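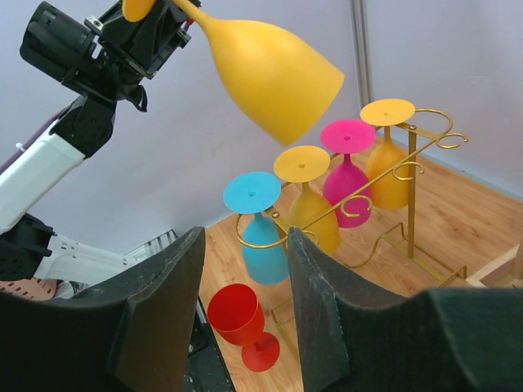 Does carrying a comfort item slow a long-distance hiker down?

The diaries we read can't settle it, and we doubt that any set of trail diaries could, given how loosely most hikers record what is in their packs.

The claim is common enough. Gear lists for the Sultovano route treat the "luxury item" as a cost to be paid in miles, and the advice pages kept by the Clolisdale hostel repeat it almost word for word. Neither gives a source. The claim seems to rest on two ideas that are each fair enough alone: a heavier pack is harder to carry, and hikers who carry extras tend to report shorter days. The step from these to a cause is where we part ways with the earlier guides.

Our sample was 70 public diaries from hikers who walked north from Lý and wrote at least once between each pair of resupply towns. The stretch we compared is the almost 200 miles between Lý and the Clolisdale road crossing, picked for a dull reason: it has good signal at both ends, so entries are less likely to be missing. A diary was marked as "with comfort item" if the writer named something carried that had no use for shelter, warmth, water, food, repair or first aid. Camp chairs, hardback books, a ukulele and any drinking vessel beyond the one mug all went in. Phones did not, which some readers will think generous.

Coding was done separately by 3 readers. They agreed on most entries and argued over the rest, and the arguments are worth reporting because they show how soft the category is. Is a second pair of camp shoes a comfort item in September, when every creek south of the pass can be stepped over? Is a paper map a comfort item for a hiker who says she never unfolded it? We kept the shoes and dropped the map. Another team could easily do the reverse and would have as good a case.

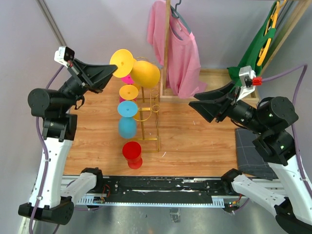 Drinkware caused more disagreement than anything else in the lists. Hikers rarely weigh it, many don't mention it until a birthday or a rest day, and those who do mention it use "cup" for nearly everything. A folding silicone bowl and a stemmed glass can end up under the same word. The yellow plastic goblet lying on its side in Figure 2, with its flat round base and a small molded mark in the middle of it, would be a cup in most of these diaries, and a reader coding from text alone would have no reason to treat it any differently from a mug. A mark of that sort doesn't help much either. We would not take a molded mark on a base as proof of weight, of material grade, or of fitness for boiling water, though we have seen gear reviews lean on less. Where a diary said only "cup," we therefore coded it as the one mug and moved on, and this must have hidden a few comfort items from us.

With those rules, 14 diaries fell in the comfort group. The group did report shorter days on average. We don't give the gap to a decimal place, as the Grumimeo planning tool does on its pack calculator page, because daily mileage in the diaries is mostly read off trail apps, rounded to a nice number, and now and then plainly wrong. One writer logged the same stretch twice. Another gave a day's distance that would have put the tent in a lake.

More to the point, the comfort group differed in other ways. Its members took more rest days before reaching the first town, wrote longer entries, and more often walked with a partner or a group. Any of these might go along with a slower pace. A person who plans to stop at four in the afternoon and read will bring a book. To say that the book made that person stop at four gets the order backward, or at least assumes an order the diaries don't show. We looked for hikers who sent an item home partway and then sped up. There were a few, but they had also gained trail fitness by then, and so had the hikers who sent nothing home. 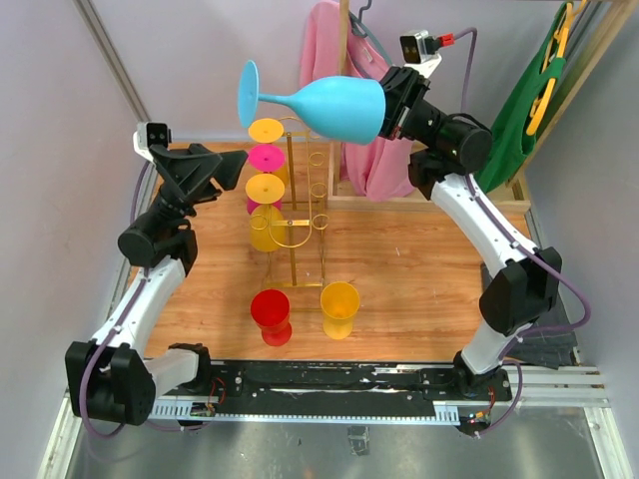
Weight may be the wrong measure in any case. Several of the writers complain about bulk far more than about ounces, and the usual spreadsheet has no column for it. Shape matters here. Figure 3 shows a large light-blue plastic goblet held sideways: a wide rim, a rounded bowl, a thin stem, then a flat round foot at the other end. Put a thing of that outline in a pack and the space beside the stem is hard to use, while the stem itself is the part we would worry about when the pack is dropped or sat on. A plain mug can hold a stove, a lighter and a sponge. The bowl of a goblet can hold something too, of course, but the foot has to go somewhere, and a gold wire glass rack like the one in the same figure isn't an option past the trailhead. None of this shows up in a base weight figure, and a hiker who swapped one for the other could truthfully report hardly any change in the number while having a worse time every morning. We can't show that bulk slows people down either. We only note that the guides have been sure about one quantity while ignoring another that hikers talk about more.

A further problem is who keeps a diary at all. People who quit early tend to stop posting without saying why, and our rule of one entry between towns removes them. If heavy or awkward packs push people off the trail, the worst cases are missing from the sample and our comfort group looks better than it should. If bored or lonely people quit, and comfort items help with that, the bias runs the other way. Earlier guides have used the first possibility freely and not raised the second.

There is also the matter of tone. Hikers who hold that every extra ounce is a mistake are unlikely to admit in public to carrying one. We found two diaries in which a camp chair shows up in the text weeks after a full gear list that didn't include it. Both writers had been critical of other people's chairs.

We would accept the claim on better evidence. Packs could be weighed and emptied by someone other than the owner at Lý and again at the Clolisdale crossing, with volume recorded as well as weight, and pace taken from location logs with rest days kept separate. Hikers would have to be asked about their planned pace before they set out. Until something like this has been done, the advice to leave the extra item at home is a matter of taste, and the guides should print it as one.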